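Stasura Taproom, Plotimstead
Draft system and cold room check — October
Checked by: Arnel Malabanan
Reviewed by: Pacita Fajardo

1. Cold room
Temperature at keg height: 38 F. Pass.
Door gasket: split at lower hinge. Replace.
Kegs dated and rotated: pass, except 2 kegs of Reva pale with no tap date.

2. Beer lines
Last caustic clean logged: yes, 9 days ago. Pass.
Faucets stripped and brushed: taps 1 to 8 pass. Tap 9 has yeast buildup behind the shaft — strip again before service. 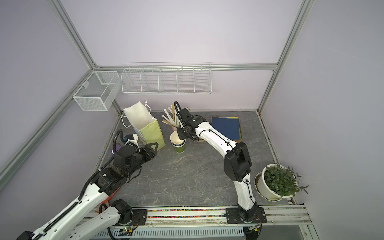 3. Gas
CO2 monitor alarm test: pass.
Cylinders chained: one spare unchained at time of check. Corrected on site.
Regulator on the Dagdag stout line: creeps above set pressure. Tag out, refer to M. Sebastian.

4. Glass washer
Rinse temperature: pass.
Sanitizer strips: out of stock, not tested. Recheck when supplied.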